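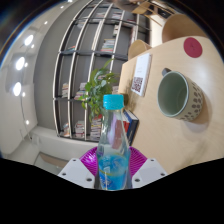

Refitting the fingers on gripper 3

Reading time: 3 min
Print | E-mail

Gripper 3 came back from Gosau on Thursday with a complaint note that said "closes crooked." It does the same work as the other hand-held units, but it gets more hours, and the fingers had been on it since before I took over maintenance.

Symptom first. With the jaws closed on nothing, the tips met on one side and left a gap on the other. I could slide a sheet of paper into the gap and not into the contact side. On a flat block that costs some holding force. On a round, slender thing like a bottle it makes the object rotate while the fingers close, and the log then shows a wrist motion that the operator never made.

I suspected the slide. Peiyu Han suspected the screws, and she was right. The left finger had two screws that turned with no real resistance. The plastic under the heads had crept, so the finger could rock a little on its mount even though it looked tight.

What I did:

1. Took off both fingers. If you change one you get a new finger working against a worn one, and the wear pattern transfers in a week or two.

2. Cleaned the seats. There was fine white dust in the corners, from the fingers themselves. A dry brush is enough. Do not use solvent near the ribbed magenta part, which is a softer print and gets tacky.

3. Fitted a new pair from the Maltora batch. The screw holes on that batch are slightly undersize. I ran each screw in and out once by hand before final assembly. With a powered driver the first thread strips and you have made scrap.

4. Tightened in alternation, a quarter turn at a time, with the jaws closed on a flat gauge block. If you tighten with the jaws open, each finger settles wherever it likes.

5. Checked the gap again with paper. Same drag on both sides.

6. Redid the width calibration. The old offset is meaningless after a finger change. Fully open, fully closed, store both values, repeat until two runs agree. The closed reading settled at 111 counts and the open one at 2195.

The camera mount did not need to come off. I checked it anyway for play, since a loose mount gives errors that look a lot like loose fingers. It was fine.

For the grip test I use a clear plastic bottle with a screw cap and a little blue liquid in the bottom. The liquid line is a cheap level. If the bottle leans when the fingers close, you see it against the line before you see it anywhere else. Fingers low on the body, below the shoulder, cap clear of everything. Close, lift, hold, set down, open.

Zeyu Duan wants the finger interval in the Witlow maintenance sheet set at 400 hours. I have no strong view. This pair had done over that, but nobody had retorqued the screws in between, so it says little about the plastic. I put in a retorque at the halfway mark and left his number alone.

Still open: washers. Something wider under the screw heads should slow the creep. Shen has a bag of them and I will try a set on the next unit that comes in, probably in November. The head clearance is small on the inner screws, so they may need to be filed down on one side.

Shares: 3 | Comments: 0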